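Repair Time Belongs in the Purchase Price
Opinion, by Yichen Shen
14 March 2025

The school district where I worked as a systems technician bought 600 desktop computers under one contract. The bid form asked for processor class, memory, storage, warranty length and unit price. It did not ask how long it takes to replace a drive. I think every public bid form should, and that the answer should be scored.

Service time is a property of the design. It depends on the number of fasteners, the number of tool changes, and how many good parts have to come out before the failed one can be reached. All three can be measured before a purchase is made. Energy use is already handled this way: there is a test method, a number, and a line on the form.

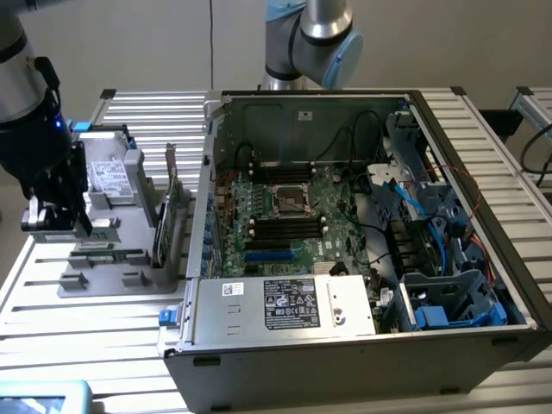
Workbench surface built from ribbed aluminum profiles.

A workable test is not complicated. One technician, one bench, the vendor's own service manual, and a clock. Remove and refit the drive, the memory and the power supply. Record the median of several runs. In our district Aparecida Rangel ran a version of this on two models after the contract had been signed. On the Drerell unit a drive swap took 131 seconds. On the Inirness unit it took 800, most of it spent on a bracket that served no purpose I could identify. The two machines cost nearly the same and had the same warranty.

The usual objection is that few machines are ever opened. Xóchitl Palacios, a purchasing officer I respect, put it to me in those terms last April: a warranty moves the labor to the vendor, so the buyer should not care. This is correct for the warranty period and wrong afterward. Our machines stay in classrooms well past coverage. During coverage the vendor's labor is priced into the bid anyway, and a classroom waits on the machine in either case.
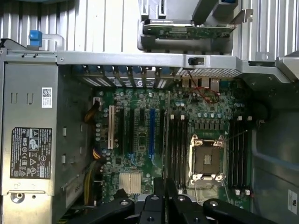
Power supply and motherboard in an open tower. Note the blue plastic latch at upper left.

A second objection is that easy access costs more to build. I have not seen figures that support this for desktop towers. A molded latch replaces screws, and screws also cost money to install. For thin laptops the argument is stronger, and I would score them in a separate class.

There is also the matter of who publishes the number. Vendors will test under kind conditions if left alone. I would have the buyer run the test on a sample unit and hold back 24 days between bid opening and award to do it. Lakivance, a small reseller in our region, has said it would supply sample units at no charge.
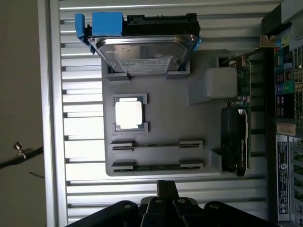 Hard drive in a blue caddy, with other components in a molded tray.

The weight given to the score can be modest. Five percent would have changed the result of our contract. The district renews next year, and the draft form now in circulation still has no line for service time. Written comments go to the purchasing office, and mine has been sent.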